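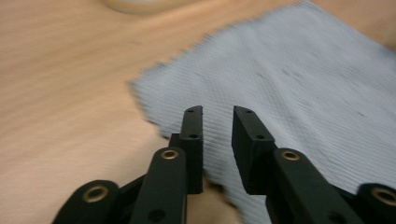 Does a silent retreat make people kinder?
Project report by Bohdana Kushnir

The Gomine retreat house says its 12-day silent course leaves guests "more generous". I wanted to test that. Tamara Demchenko let me send a short survey to 600 past guests, and 200 replied.

Most said they felt kinder afterwards. I am not convinced. People who enjoyed the course were surely more likely to answer - and feeling kind is easy to claim. Only Yevhen Romaniuk's group kept diaries, and theirs showed no clear change by May.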